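February 16, 2025

Cloth set, Heselholm room, continued. Writing this up fast before the disk copy finishes.

Started late. Sync check failed on first try, the clap test was off between the left gripper stream and the head stream. Restarted the recorder, still off, restarted the machine, fine. Do not know why. Same thing hapened in June and we never wrote down what fixed it, so: full restart, not just the recorder.

Episode counter stands at 3117 for the whole cloth set incl. the India batch. Of those 73 are flagged and I have only looked at the first handful. Mostly start frame problems, i.e. operator already moving when the recording opens. Those can be trimmed. A few where one gripper drops tracking for a moment, those go in the bin, don't try to save them.

Task text for this block: "put the cloth in the tray", both hands. Keep the wording exactly like that in the label field. Hellström had three spellings of tray/bin/box in the last export and the loader treats them as separate tasks.

Start pose rule, again, for whoever takes the next block: both grippers OPEN, over bare table, nothing between the pads, hold still, then go. If the cloth is already in the jaws in the opening frames the policy never sees an approach.

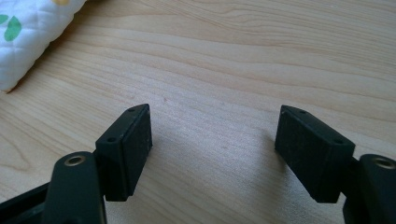
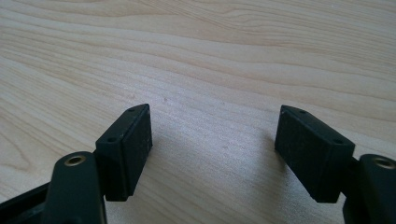 Gripper views. Head view next: 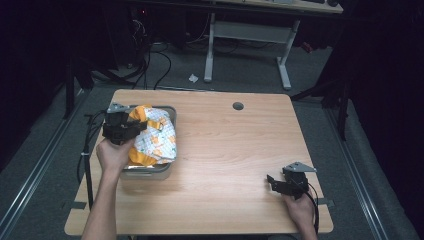
Other stuff from the session.

- Second hand should wait with jaws open and close to the table. When people park it way up high the head view is ok but the gripper stream is all carpet and rails and the model gets nothing out of it.

- Vary where the cloth starts. I went back through the thumbnails from the last block and it's far left nearly every time. Move it between episodes, turn it, bunch it differently. Don't fold it neatly, we have plenty neat ones.

- Cable slack. Left one pulls if you reach across to the right side. Needs to be rerouted lower, tape isn't enough. Not done yet.

- Bad grasps: keep them if you recover inside the same episode. Regrasp is useful. If you have to stop and put a gripper down, discard.

- Speed. We are all getting faster through the day and it shows in the episode lengths. Late ones are much shorter then early ones. Not neccessarily bad but the eval on Dirska was jerky and I suspect this. Try to hold an even pace, esp. the lift.

- Pads need a wipe before each block, they collect lint. Also check the screws on the arms while you're at it.

Retrain plan: 400 episodes held back for val, picked by operator and not at random, otherwise same cloth same hands on both sides of the split and the number looks nicer than it is. Rest goes in with the old mix. 2 seeds, no more, the queue is full.

Open question if we want the tray in other positions too. I say yes but finish this block first or the labels get muddled again.

To do: trim script for the start frames, reroute left cable, rename the Hellström labels, go through the rest of the flagged ones. Disk copy at the end went ok, checksums match. Drive is back in the drawer.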